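Cladetti 442 Power Supply

Most power supplies are sold on a big number printed on the box, and the Cladetti 442 is no exception. The maker calls it "whisper quiet." I have heard that about louder units than this one, and I have heard it about quieter ones too, so take it for what it is.

What you get is a plain replacement unit for a desktop tower. The warranty runs 6 years, on paper. Read the part about dust before you count on it. Britondale stocks it, as does the Grostinham counter, and the price difference between the two is some 20 dollars for the same item with a different sticker on the carton.

The efficiency claim is the maker's own. I asked for the test sheet in September and got a brochure. If your present supply works, keep it. If it doesn't, check the cable lengths first, as the short ones won't suit a tall case.
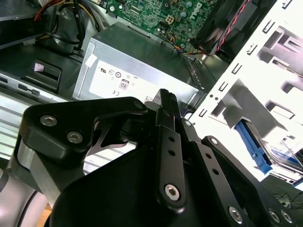
Words: Tsegereda Gebru | Updated September

Returns are accepted unopened only. Quote part 1422 when ordering, or you may be sent the older model.

Related items
Cladetti case fan, twin pack
Vlad cable extension kit
Grostinham surge strip

Contact Britondale | Copyright Britondale | Back to top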